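Chapter 8
Cleaning and Sanitizing in the Small Kitchen

After reading this chapter, you should be able to:
explain the difference between cleaning and sanitizing
put the steps of manual dishwashing in order
describe how dishes should be stored after washing

Key terms: detergent, sanitizer, contact time, air drying

Cleaning removes food and grease from a surface. Sanitizing lowers the number of germs left on it. A plate has to be cleaned first, as food residue weakens most sanitizers.

Small kitchens often wash by hand. Tubs and basins used for dishes should have smooth walls and rounded corners.
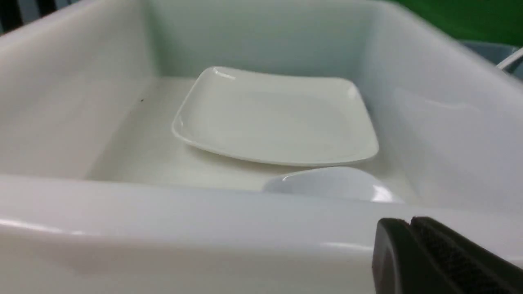
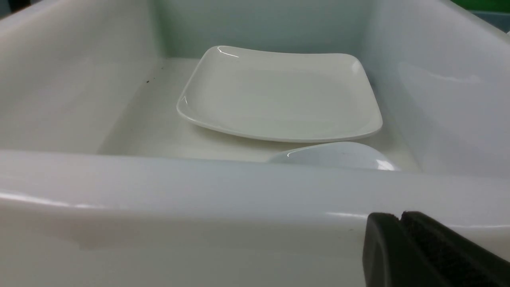 Figure 8.2 Dishes in a white plastic tub

Manual washing has five steps: scrape, wash, rinse, sanitize and air dry. Change the wash water when the suds are gone or the water looks dirty. Towels can carry germs back onto clean dishes and should not be used for drying.

The case study in this chapter follows the Trivico lunchroom, which serves up to 80 meals a day without a dishwashing machine. Its cleaning schedule is printed on page 279. Read it before starting Section 8.1, and note which jobs are done daily and which weekly.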